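Plimlow round bedside table, light oak finish

Wistov's catalog calls the Plimlow "the last nightstand a guest room will need." I doubted that before I opened the box, and after 10 weeks I still do.

Assembly took me 58 minutes with the supplied hex key. The legs are thin black metal, and they rock unless you level them before the final tightening. I did mine twice.

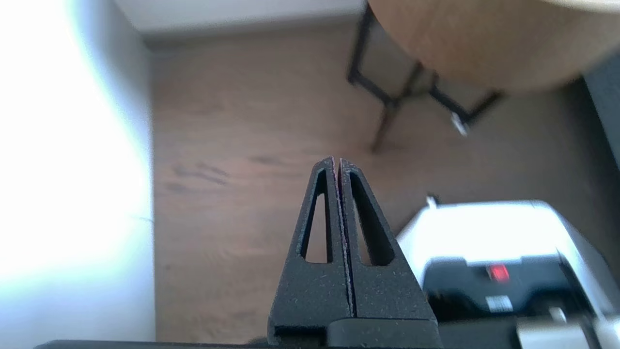

On a hard floor you hear every nudge, so budget for pads. The top does look good, I'll give it that. The grain is quiet and the round shape saves your hip when you get up at 3 a.m.

My bigger complaint is the veneer. At this price I wanted solid wood, and the word "veneer" turns up once in the listing, near the bottom.
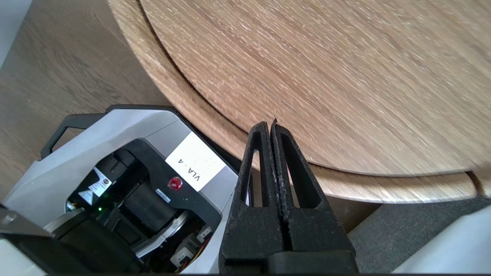
Page last changed: May, by Callum Marsden

The drawer has a curved front and runs on a black metal slide. It pulls out easily enough, but a round drawer wastes space, and a hardback book won't sit flat against the front. A phone and a TV remote will go on top. Add a lamp and you're out of room.
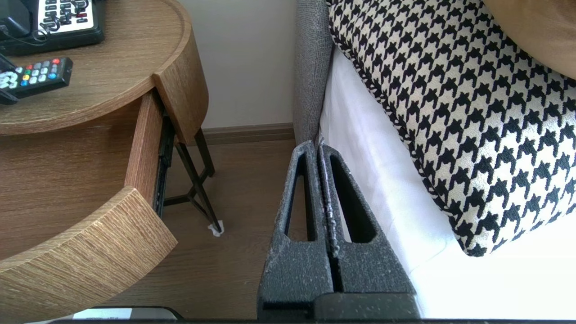
Pauline Crabtree: I think you're hard on the drawer. Mine holds reading glasses, chargers and a paperback, and I never wanted more from it. Agree about the legs though. Did you try the Clegg version?

I did, and its rim was worse. Three stars for the Plimlow, and wait for a sale.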